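Nimach Home and Shop Robotics
Frequently Asked Questions: Can a machine do the chores yet?
Updated 10/15/25

We get the same questions by email, at open days in Stindavcombe, and from people who rent shop space from us. The answers are grouped by subject. If yours is missing, use the contact form and we will add it.

GENERAL

Can I buy a robot that does all my housework?
No. You can buy machines that do one job well, such as vacuuming a floor or mowing a lawn. A machine that picks up whatever is lying around, decides where it goes and puts it there is still a research project. Some are on sale in small numbers, but most of them need a person to step in often.

What is the hard part?
Handling things. Driving around a room is mostly solved. Picking up a wine glass, then a sock, then a bag of flour, with the same two fingers, is far from solved. Each one needs a different grip and a different amount of force.

Why do factory robots look so good, then?
A factory robot usually gets the same part in the same place every time. The part is stiff, the lighting is fixed, and someone has spent weeks setting up the cell. Your kitchen changes every hour.

LAUNDRY AND CLOTH

Can a robot fold laundry?
Yes, slowly, and within limits. Our Quiambao setup uses two arms at a table. It does best with small flat items like washcloths and napkins. T-shirts are fair. Fitted sheets we do not attempt.

Why is cloth such a problem?
A box keeps its shape when you lift it. Cloth does not. Once it is bunched up, the corners may be hidden, and the machine has to find one before it can start. Dark cloth adds to the trouble, as the folds and edges are hard for a camera to pick out. Layers are another issue: a gripper that means to take the top layer may take two.

How neat is the result?
Less neat than yours. An edge may come out stepped, or a corner may stay crumpled. We count a fold as acceptable if the item can be stacked with others. The view between the fingers of one arm gives a fair idea of the work, with a folded black cloth in front and a red one still bunched up at the back.
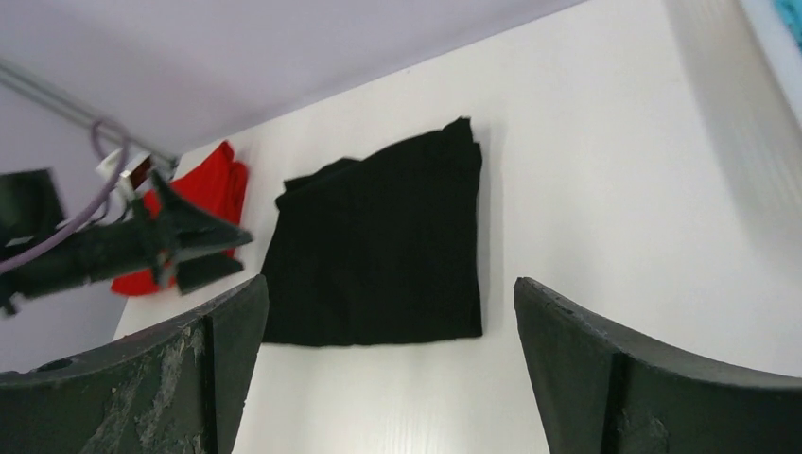 DISHES AND KITCHEN

Can it load a dishwasher?
Plates and mugs, in a rack it has been trained on, with the door already open. Cutlery is poor. Pans with food stuck to them should be scraped by a person first.

Can it cook?
We do not work on cooking. Hot oil and sharp knives raise safety questions we are not set up to answer.

SHOP FLOOR

What can you do for a small shop today?
Sorting parts into bins, loading and unloading a fixture, and packing one kind of item into one kind of carton. If your product changes less than once a month, it is worth talking to us. If it changes daily, a person will be cheaper.

How long does setup take?
Allow around 6 weeks for a single task. Most of that goes into fixtures, lighting and test runs. A second task at the same bench usually goes faster, but we do not quote a time until we have seen it.

Does someone have to stay with the machine?
Yes. One trained person can look after two benches. The machine stops and signals when it drops a part or cannot find the next one.

Is it safe to stand next to?
Stay outside the marked area while the arms have power. They move faster than they look, and the fingers can pinch. Children and pets should be kept out of the room.

COSTS AND TRIALS

What does a trial cost?
A bench trial is $1,450. That covers four sessions with your own items and a written report. Shipping of samples is extra.

What should I send?
Send things as they really are, worn towels and scratched parts included. Please do not send anything you need back quickly.

Where do trials take place?
At our Stindavcombe site. The Fukden workshop handles repairs only and does not take visitors.

When is the next open day?
In December. The date will be posted on the news page.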